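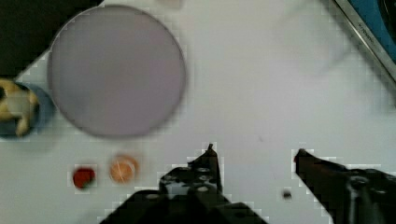 Section 4: Setting Up Your Vidal Countertop Water Filter

Welcome to the part where the water starts flowing! If you have already unpacked the Vidal and checked the contents against the card in the lid (Section 2), you have everything you need within reach. Set aside 60 minutes for your first set-up. Most of that is soaking time, so feel free to put the kettle on with ordinary tap water and keep us company.

Before you start

Choose a level spot near the sink, out of direct sunlight. The hose supplied is 48 inches long, and it should reach the faucet with a gentle curve and no tight bends. If it feels stretched, move the filter closer. Please don't add a second length of hose, even if you have one that fits.

CAUTION: Use cold water only. Hot water will damage the cartridge, and a damaged cartridge has to be replaced.

Preparing the cartridge

1. Wash your hands, then take the Prindon cartridge out of its sealed bag. Keep the bag, as the batch number is printed on the back and our help desk in Lotbridge will ask for it if you ever call.

2. Fill a clean bowl or pitcher with cold water and lower the cartridge in, blue cap facing up. You'll see a stream of fine bubbles.

3. Leave it to soak for 48 minutes. A little longer does no harm, so don't worry if the phone rings.

4. Lift the cartridge out, give it a gentle shake over the sink, and pull off the blue cap.

NOTE: Gray or cloudy water in the bowl is carbon dust from the cartridge. It is harmless and you can pour it down the drain.

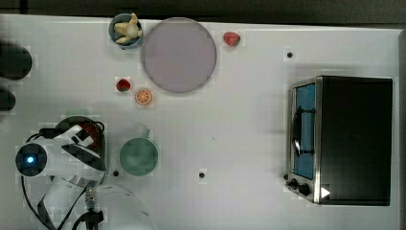
Fitting the cartridge

5. Unscrew the top of the housing by turning it to the left. It can be stiff the first time, and a damp dishcloth gives you a much better grip.

6. Check that the rubber ring is sitting flat in its groove all the way around. Run a fingertip over it to be sure.

7. Lower the cartridge in, open end first, and press down until you feel it seat. Then screw the top back on by hand. No wrenches, please! We see more cracked housings from overtightening than from anything else.

Connecting to the faucet

8. Remove the screen from the tip of your faucet and screw on the adapter. Two sizes are in the box, and one of them fits most kitchen faucets.

9. Push the hose onto the adapter until it clicks.

10. Open the cold tap slowly and let the water run through for five minutes. Use this first water on your houseplants if you like, but don't drink it.

If you notice a drip at the top of the housing, turn the water off and repeat steps 5 to 7. A drip at the faucet usually means the other adapter is the one you want.

Looking after your filter

Each cartridge is good for 936 quarts. The counter on the front will blink when a change is due, and you can reset it by holding the button down for 2 seconds. If you go away for more than a week, run the water for a couple of minutes before you fill your first glass. Homes in Marnurdale and other hard-water areas may need to rinse the adapter in white vinegar now and then.

Related items
Section 3: Choosing a Place for Your Filter
Section 5: Changing the Cartridge
Section 6: Slow Flow and Other Troubles
Prindon Replacement Cartridges
Faucet Adapter Size Chart
Contact the Lotbridge Help Desk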